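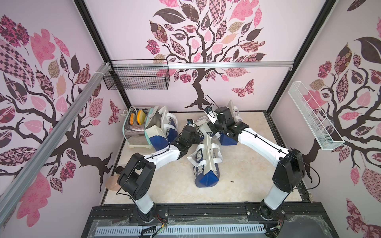 Las bolsas y la tostadora, con el papel de los árboles al fondo

De: Korkor Kpodo
Para: lista de costura y apaños de Gbeho
Asunto: Re: bolsas de tela, ¿doblar o colgar?

Queridas y queridos todos:

Perdonad que conteste tan tarde y tan largo, pero el mensaje de Adel me pilló con la mesa llena de retales y quería leerlo con calma, con mi café, como se merecen las cosas de esta lista. Copio debajo su pregunta para quien la haya borrado (yo misma borro mucho y luego me arrepiento).

El 2 de junio, Adel Lamrani escribió:

> Hola a la lista. Tengo en casa bastantes bolsas de tela, casi todas blancas con el fondo azul, y no hay manera de que estén ordenadas. Las dejo en la cocina, junto a la tostadora, y al cabo de nada están repartidas por cualquier parte. ¿Vosotros las dobláis, las colgáis, las metéis unas dentro de otras? Ama me dice que las cuelgue y Priit que las enrolle, y yo no sé a quién hacer caso. Otra duda: el fondo azul de una de ellas, ¿se puede lavar con lo blanco? Gracias por adelantado, y un saludo muy especial a Dede, que me arregló el asa de la vieja.
> Adel

Pues vamos por partes, Adel, que me haces dos preguntas y las dos tienen su miga.

Lo primero, lo de doblar. Yo he pasado por todas las fases. Las tuve colgadas detrás de la puerta de la cocina durante años, todas del mismo gancho, y lo que pasaba es que siempre cogía la de delante y las de atrás criaban polvo. Luego me dio por enrollarlas, como dice Priit, y quedan monísimas, no lo voy a negar, parecen pañuelos de tienda buena, pero mi marido no ha enrollado una bolsa en su vida y a los pocos días volvíamos a estar igual. Ahora las doblo y las guardo de pie en un cajón, como si fueran carpetas de archivo, y con eso llevo ya una buena temporada contenta.

Te cuento cómo las doblo yo, por si te sirve. Pongo la bolsa tumbada con el fondo hacia mí y las asas hacia arriba, como la que se ve delante en la foto que va al principio. La aliso bien con la palma, sacando el aire hacia las asas. Si el fondo es de los que tienen fuelle, lo meto hacia dentro antes de seguir. Después bajo las asas sobre el cuerpo, doblo los dos lados hacia el centro y voy subiendo desde abajo en tres pliegues. El azul me queda por fuera y así distingo en el cajón cuáles son las grandes, que en mi casa son todas de fondo de color. ¡Es una tontería, pero me ahorra abrirlas una por una!

La blanca de las letras azules, que en la foto está toda arrugada en medio, pediría un poco de plancha antes de doblarla. Con las letras estampadas tened cuidado: plancha por el revés y con un trapo fino en medio. A mí se me pegó una letra a la suela en la época en que vivíamos en Stendham, y todavía me acuerdo del olor.

Y ahora lo de la tostadora, Adel, que aquí me pongo un poco pesada, lo sé. Una bolsa de tela apoyada en la tostadora no me gusta nada. Con las rebanadas dentro y el aparato en marcha, la chapa se calienta mucho, y el algodón no avisa. Busca otro rincón, aunque sea el respaldo de una silla, y deja libre todo lo que rodea el aparato. El cable, ya puestos, tampoco lo taparía con nada.

Del lavado: si la bolsa es nueva, la primera vez sola y en agua fría, y mira el color del agua. Si sale azulada, repite hasta que salga limpia. Yo no mezclaría un azul fuerte con sábanas blancas ni aunque me lo jurasen, pero con las otras bolsas de fondo azul no veo problema. Secadlas colgadas por el fondo, boca abajo, para que las asas no se den de sí.

Por cierto, Ama me preguntaba aparte por el papel pintado, porque le gustan mucho esos árboles con las hojas de cuadros, de flores y de rejilla, cada una de su padre y de su madre. A mí la que me tiene enamorada es la mariposa rosa y granate que está a la derecha del tronco. ¿No os parece que sería precioso sacar de ahí un aplique? Con restos de tela se podrían hacer las hojas, cada una de un retal, en rosas y marrones, y coserlas en el lado blanco de una bolsa lisa. Yo pondría el tronco en marrón oscuro, de una sola pieza, y remataría con punto de festón, que perdona mucho. Si alguien se anima, tengo una caja entera de retales rosas que no sé ni de dónde han salido.

Dede, ¿tú crees que aguantaría los lavados con entretela fina, o mejor sin nada? Contesta a la lista, por favor, que nos interesa a todas.

Y Priit, no te enfades por lo de enrollar. En una maleta te doy toda la razón.

Un abrazo grande,
Korkor

P. D.: Quedan 6 asas de algodón crudo de las que compramos entre todos. Quien quiera un par, que me escriba antes de que me las gaste yo.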